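PRESS RELEASE

Mosmont Opens Its Collection of Wall and Floor Finishes to Small Builders

Onuline, October — Mosmont, a family company that makes decorative surfaces for homes and shops, announces today that its full range of finishes can now be ordered by small builders and private customers. Until this month, the company sold only to large contractors, and the smallest order was 700 square feet. The new smallest order is 11 square feet.

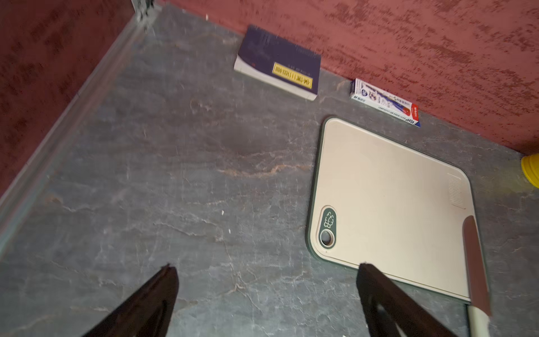
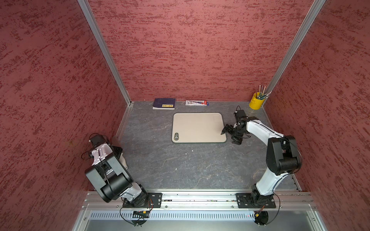
Dark red walls with a gray, stone-patterned floor.

The change comes after many requests from people who repair one room at a time. "We received letters from owners of small cafes, from a barber, from a couple who wanted to renew only their entrance hall," said Yasir Baloch, founder of Mosmont. "For years we had to answer them that we are sorry. I did not like to write these answers, and I am glad that we can stop."

The range includes 418 combinations of color and texture. They are divided into two families. The first family, Niazi, contains warm colors with a rough or brushed look, and it is intended for walls. The second family, Zondden, contains stone and marble patterns in gray, sand and green, and it can be used for floors, counters and shelves. All items from both families may be mixed freely in one order, and the price for each square foot stays the same for small and large orders. Delivery is calculated separately.

Customers who are not sure about a color can ask for a sample box. Each box holds pieces from both families, and the customer may keep it for 2 weeks before sending it back. The company advises to look at the pieces in the morning and again in the evening under the lamps of the room, as dark colors especially can change very much with the light. It is also useful to place the wall piece next to the floor piece, and not to judge them one by one.

Laiba Bangash, who leads the color studio at Mosmont, explained that strong colors are again in demand. "When I started here, almost every order was white or cream," she said. "Now customers ask for deep red, dark green, even brown. My advice is to choose the floor first. A quiet gray floor with a little pattern allows you to be brave with the walls, and it forgives some dust also."

Together with the new order rules, Mosmont has rewritten its installation guide. The old guide was prepared for professional teams and assumed many things that a private person does not know. The new one explains how to measure a room with corners that are not straight, how to prepare an old wall, and how much extra material to order for cutting. It is printed and comes with every order without additional cost.

The showroom in Onuline will have longer opening hours to receive the new customers. It is open until 7 p.m. on working days, and on Monday evenings the color studio staff will be present to answer questions. A visit does not need an appointment, but groups are kindly asked to inform the showroom in advance.

Orders from contractors continue as before, with the same contact persons and the same delivery times.

About Mosmont
Mosmont designs and produces decorative finishes for walls, floors and furniture. The company has its studio, its workshop and its showroom in Onuline.

Press contact
Laiba Bangash, Mosmont color studio, Onuline
Samples for editorial use are available on request.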